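We've had the Tratis two-arm kit on trial since May, and I said I'd write up how it does with bagging vegetables. The kit comes as a pair of arms on one mounting bar, plus a day of remote setup from Keogh, the reseller.
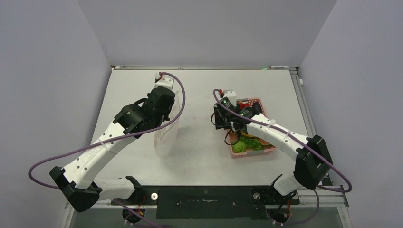

*Pink basket on the right, clear bag under the left gripper.*

Setup took me 90 minutes, most of it spent on the cable runs. The manual is thin. I'd have liked a proper page on how much slack to leave at the elbow.

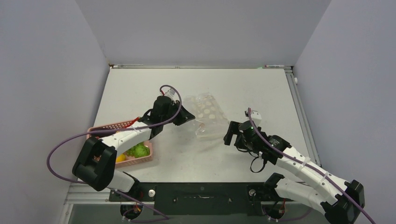
Prasert Srithong

Clear plastic is the hard part for any arm, and I tried it several ways over the trial. The Hilard arms I used before had stiffer joints but a poorer grip. 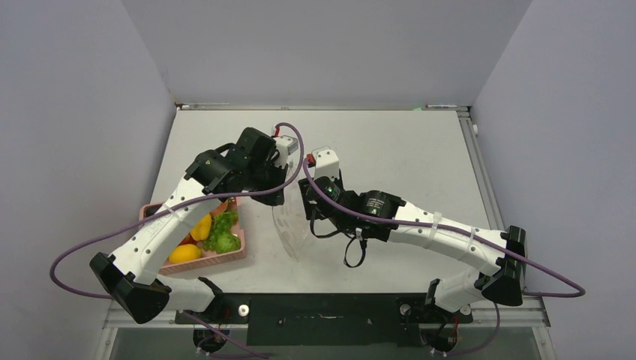 Price matters more to me than speed. Tratis want a monthly fee on top of the kit, and support is limited to 100 minutes a month, which I used up in the first 7 days. I do like that both arms can reach well in from their bases. With the basket over on the left, the left arm passes right across the top of it, so think about where you put yours before you start teaching moves.

Produce in the bag and a bare basket beside it is the state I test from when I want to check the grippers near the front edge.
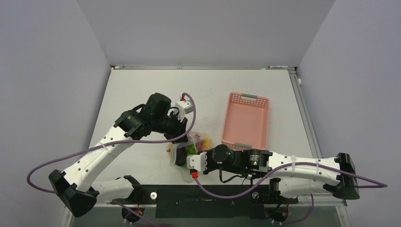

## Would I buy it?

Probably, if the fee came down. I'm trying the Clarkov kit next and will use the same basket.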